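Friday, March 6, 2020

Back from the Drakonwood site with cold hands and a notebook full of mud, so I am writing this up at the bench before I forget which page is which. Prakash Venkataraman asked for enough detail that whoever picks up the street tree work next can follow it without phoning me, and I will try, though you are all welcome to phone me anyway.

The town wants new trees along the strip beside the old bus depot. The depot came down in January and the strip was left as bare ground with a chain fence on the street side. The planning office has signed off on the layout and the mayor's people want a planting ceremony, with a ribbon and a shovel and the school band if the weather behaves. Our part is the soil, the pits and the watering, and also (it seems to have landed on us while I was out at lunch) the little sign that goes next to the first tree.

Soil first. I dug 5 test holes down the strip, starting at the Kamath Street end. Holes 1 and 2 are lovely, dark and crumbly as far down as I could get the spade, and I found worms in both, which cheered me up no end. Hole 3 is where the depot's wash bay drained, and it has a gray layer with a sour smell. I bagged that separately and wrote SOUR on the bag in big letters so it doesn't get mixed in with the others. Holes 4 and 5 are brick rubble under a skin of topsoil, packed so hard that I bent the small trowel. Sorry about the trowel. I have put it in the vise to see if it will come straight.

Drainage test, same holes. I filled each one, let it go down, filled it again and timed the second fill, the way we did it at the library lot. Hole 1 drained nicely, hole 2 a bit slower but fine. Hole 3 was still holding water when I had eaten my sandwich and walked to the corner and back. Hole 4 I don't trust, since the water found a gap between the bricks and vanished sideways – I could hear it going. Hole 5 was slow, then quick, then slow. I would like to do 4 and 5 over again with somebody to hold the tape, because kneeling and reading and writing all at once is beyond me these days.

What I think we should tell the town: plant the Kamath Street end as drawn, shift the tree that is meant to go at hole 3 a little way toward the sidewalk, and have the rubble broken up properly at the far end before anything goes in. The parks crew has a machine for it. The drawing calls for pits 2 feet deep and I would be happy with that at the good end, but at the rubble end I would rather see them wide than deep. I know the width eats into the footpath. There was a long back and forth over that footpath at the public meeting, with the bike people on one side and the stroller people on the other, and I don't want to be the one who opens it up again without warning Prakash first.

Tree choice is still not settled. The drawing says hornbeam the whole way. Two members of the town council would like something that flowers, and a very nice man who lives across the road stopped at the fence to tell me he would like something that doesn't drop anything on his car. I told him every tree drops something. He took it well and we had a good talk about his late mother's pear tree. My own vote is to keep the hornbeams, but ask Skundura (the nursery, not the café) if they can hold 8 for us instead of what is on the order, in case one or two come off the truck looking sorry for themselves.

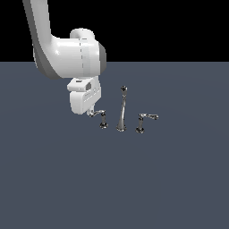
*White arm and chrome faucet parts, rendered.*

Watering. The nearest hydrant is on the wrong side of the street, so for the first summer it will be bags or a tank on the parks truck. I priced both in my head on the drive home and then lost the numbers somewhere near the bridge, so that is a job for Monday. The Clolto bags we used at the library lot held up well except where the mower caught them, and there won't be a mower here until the grass goes in. Prakash likes the tank because someone has to stand there and look at the tree while it is being watered, and I think he has a point. Half of what goes wrong with a young tree can be spotted by a person standing next to it with nothing else to do.

I did ask about the 100 feet of hose in the back store. It is ours, it has both its end fittings, and it has a split that someone has wrapped in tape. Fine for rinsing boots. I would not hang a summer's watering on it.

The sign. The mayor's office sent over wording and it is too long for the plate. I cut it down to the name of the tree, the date of the planting and a line about the old depot, and I'd like that last line to stay in, because plenty of people around here worked in that building or waited in the rain outside it. I tried a scrap of oak from the offcut bin for the post. The router wandered on the second pass and chewed the edge, so I turned the piece over and went slower, and that side came out clean. Screw holes are marked but not drilled. Please don't drill them until the plate is in hand – the last plate we were sent was not the size we were told.

Still to do, in no special order:

- Dry and sieve the soil from all the holes, SOUR bag last, and wash the sieve after it
- Repeat the drainage test at 4 and 5
- Call Skundura about holding the extra trees
- Ask the town clerk if the ceremony date is firm or only hoped for
- Straighten the trowel, or own up and buy another
- Second coat of oil on the sign post, both ends

One more thing while I think of it. The gate at the depot strip sticks, and you need to lift it as you push. I stood there shoving at it like a fool until a lady with a dog showed me the trick. The key is back on the hook by the kettle, on the green string, and my muddy boots are on newspaper by the side door, so mind your step if you come in that way. The soil trays are on the top shelf with the hole numbers facing out. I left the lids off so they can breathe over the weekend.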